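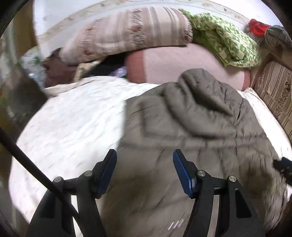
A quilted jacket laid out on a white sheet, hood at the collar end.

Against the Hanger: Flat Storage for Quilted Jackets

Filed under Clothing Care, 24th March

The standard advice for putting away a quilted winter jacket is to hang it. I think the standard advice is wrong for most households, and that the jacket should be laid flat, folded twice, and put on a shelf. The hanger has one real advantage, speed, and it has been allowed to stand in for several advantages it does not have.

Start with load. A quilted jacket on a hanger is supported along two short lines at the shoulders. Everything below those lines is in tension, including the hood, which drops behind the collar and pulls on the neck seam. A puffy hood holds a lot of fill in a small area. Over a few weeks of daily wear this does not matter. Over a full off-season it does, and the result is a shallow dent at each shoulder and a neck seam that no longer sits level.

On a flat surface the same weight is spread over the whole back panel. No seam carries more than the cloth directly above it. The fill stays where the stitching put it.

The usual objection is compression. Fill that is pressed for months comes out thin, and anyone who has left a jacket in a vacuum bag has seen the effect. I accept the point for vacuum bags. It does not apply to a loose fold with nothing on top. One jacket folded twice, in a breathable bag on an open shelf, is under its own weight and no more. Problems start when a second jacket goes on the first, and they get worse when the third thing on the pile is a box of shoes.

The second objection is space. Here the hanger does worse than people expect. A thick hooded jacket takes up the rail width of several shirts, and it holds that width in July as well as in January. When I moved from Prikau to a smaller flat in Timosach, the closet rail was the first thing to run out. The shelf above it was half empty. Moving two jackets from rail to shelf gave me back 18 inches of rail, and the shelf still closed behind its door.

The method matters more than the location, so I will set mine down.

Use a bed, and put a clean light-colored sheet on it first. A light sheet shows grit, loose thread and small feathers, all of which should come off before the jacket goes away. A table is too narrow for most adult jackets, and the sleeves end up hanging over the side and dragging the body out of line.

Close the zipper fully and empty the pockets. Lay the jacket face up with the collar toward the far side of the bed, so that the hem is near your hands. Work from the collar down. The hood comes first. Open it, push the rim out from inside until the padding is rounded, then let it settle on itself. Do not press it flat or tuck it inside the neck. A hood stored inside the collar gets a hard crease along the opening, and that crease is slow to come out.

Next, the horizontal seams. Puckers beside a quilting line are normal, as the stitching is shorter than the cloth it holds. Do not try to pull them smooth. Long diagonal wrinkles are different — they mean the garment is twisted, and folding will fix the twist in place. Lift the hem by both corners, shake once, and lower it again.

Fold the sleeves across the body with the cuffs at the opposite side seam. Bring the hem up to the chest. Make the second fold only if the shelf requires it, and stop there.

I used to sell storage bags at Bondarchuk, a housewares shop, and the questions were nearly always about the bag. The bag is the least important part. Plain cotton works. An old pillowcase works. The coated kind with the clear window is the one I would avoid, on the grounds that it traps whatever damp went in with the jacket. The Gritwood shelf liner I use at home is there to stop snags on a rough board, and smooth shelves can do without it.

There are cases where I would still hang. A jacket worn every day belongs on a hook. A long coat with a stiff lining creases badly at any fold. A jacket that has just been washed needs air on all sides, although I would dry it flat on a rack if I had the floor for it.

For the rest, the hanger saves 2 minutes in March and costs you a pair of dented shoulders by the first cold morning. I would take the sheet, the bed and the shelf.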